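Ticket 178: Aufgabe "Waschbecken aufräumen", Greifer verliert schmale Gegenstände
Projekt: Prakum
Erstellt von: Jawad Awan
Status: in Bearbeitung

Fehlerbeschreibung
Das Modell soll kleine Gegenstände aus dem Becken nehmen und neben dem Becken ablegen. Bei Bechern und Flaschen funktioniert das gut. Bei langen, dünnen Gegenständen schließt der rechte Greifer zu früh, und der Gegenstand bleibt liegen. Der Fehler tritt seit dem Update im September auf, vorher hatten wir diese Gegenstände nicht im Test.

Testlauf vom 4. Januar
197 Versuche, davon 187 mit dicken Gegenständen und der Rest mit dünnen. Von den dünnen wurden nur 2 richtig abgelegt. Ich habe zuerst an die Kalibrierung gedacht und sie neu gemacht, das Ergebnis ist gleich geblieben. Danach habe ich die Greifkraft erhöht. Auch das hat nichts geändert, nur der Motor meldet jetzt öfter eine Warnung.

Meine Vermutung ist, dass in den Trainingsdaten zu wenige solche Griffe sind. Beim Vormachen mit den Handgreifern fasst man einen dünnen Gegenstand ganz anders als einen Becher: Der Greifer muss tief in das Becken hinein, und die Backen müssen quer zum Gegenstand stehen.

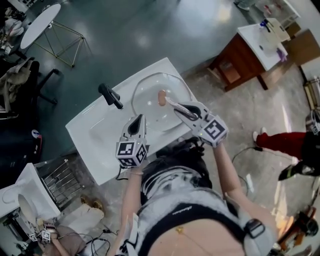 Areeba Sandhu schreibt dazu, sie glaube nicht an die Daten allein. Im Bad ihrer Eltern liege jeden Morgen etwas anderes im Becken, und ein Gerät, das nur die bekannten Sachen greift, würde dort niemandem Arbeit abnehmen. Sie möchte, dass wir zuerst die Erkennung der Lage prüfen, bevor wir neue Aufnahmen bestellen.

Antwort Jawad Awan
Danke, das habe ich heute geprüft. Die Lage wird in den meisten Fällen richtig erkannt, aber der Winkel springt, wenn der Gegenstand nahe am Rand vom Becken liegt. Es sind also vielleicht zwei Fehler. Für den Haushalt ist das System aus meiner Sicht noch nicht bereit, für eine feste Station in der Werkstatt eher.

Nächste Schritte
Winkel über mehrere Bilder mitteln (Jawad)
Neue Aufnahmen mit dünnen Gegenständen, auch am Rand (Fares Chidiac)
Greifkraft wieder auf den alten Wert setzen, erledigt

Das Ticket bleibt offen, bis der Test mit dem gemittelten Winkel gelaufen ist.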